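Is the "eat fruit before a meal, never after" thing worth anything?

Posted in: Food and Everyday Health 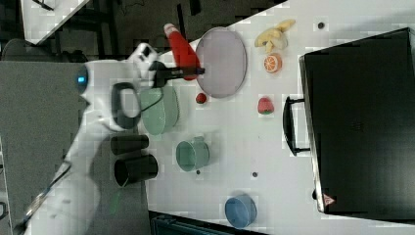
dunnock_lane wrote:
My sister-in-law has come back from a weekend course at some place called Grusby and now the whole family is being told off for having fruit as pudding. The claim is that fruit "sits on top" of your dinner and ferments, so you have to eat it on an empty stomach and wait 80 minutes before anything else. She paid 200 quid for this. There's a printed chart. Bananas and oranges are in different columns and mustn't meet.

Has anyone seen any proof of this, or is it the same old food combining stuff with a new cover?

---

Mardle wrote:
Same old stuff. My mum had a paperback of it when I was at school. Your stomach is full of acid and it churns everything up together. Nothing sits on top of anything.

---

pellworth wrote:
Why 80 minutes? Did she say where that number came from? Whenever I see a number like that I want to know who measured it and on how many people.

---

dunnock_lane wrote:
I asked. She said it was "in the research" and then that it was in the course folder. The folder says it was developed by Didier Riviere, who as far as I can see is the man selling the folder.

---

Kaisu Ikonen wrote:
I'll stick up for her a bit. I stopped having fruit after dinner in April and the bloating I'd had for years more or less went. I didn't pay for a course, a friend just told me to try it. I don't care what the mechanism is. It worked for me.

---

Mardle wrote:
Did you change anything else in April?

---

Kaisu Ikonen wrote:
I was eating less in the evening, I suppose, with no pudding. And I'd gone off fizzy drinks. But I know my own stomach, thanks.

---

pellworth wrote:
Nobody's saying you don't feel better. But smaller dinner plus no fizzy drinks would do it for most people, and fruit gets the blame. Have you tried putting the fruit back?

---

Kaisu Ikonen wrote:
No, and I'm not going to. Why would I want it back?

---

Old Tup wrote:
Fair answer. I'd say some people do have trouble with certain fruits, apples and pears do me in at any time of day. A dietitian told me that's to do with the kind of sugar in them. Before or after dinner made no odds, I tried both. If it's bad enough to bother you, see the GP before you start cutting things out.

---

fenwick_b wrote:
Can't see the harm. If the chart gets people eating fruit, let them have the chart.

---

Mardle wrote:
The harm is 200 quid. Also it puts people off. My neighbour got one of these lists off a website and gave up fruit entirely as she could never find the right gap in the day for it.

---

dunnock_lane wrote:
That's what worries me. My nephew is 4 and used to have a banana after his tea without a fuss. Now there's a discussion about it every time, and he's started asking whether it's "allowed".

---

Old Tup wrote:
That would annoy me more than the money. Leave the kid his banana.

---

fenwick_b wrote:
OK, I take that back where kids are concerned. Adults can do what they like.

---

pellworth wrote:
Had a look at the Grusby page. "100% natural digestion" is on there, whatever the other kind would be. There's a second level you can book once you've done the first. No studies that I could find, only quotes from people who've been on it.

---

Kaisu Ikonen wrote:
A lot of things don't have studies because no one will pay for them. It doesn't make them false.

---

pellworth wrote:
It doesn't make them true either, and they're charging as if they were.

---

dunnock_lane wrote:
Thanks all. We're there for Sunday lunch and I've offered to bring pudding. Thinking fruit salad.

---

Mardle wrote:
Put custard on it and report back.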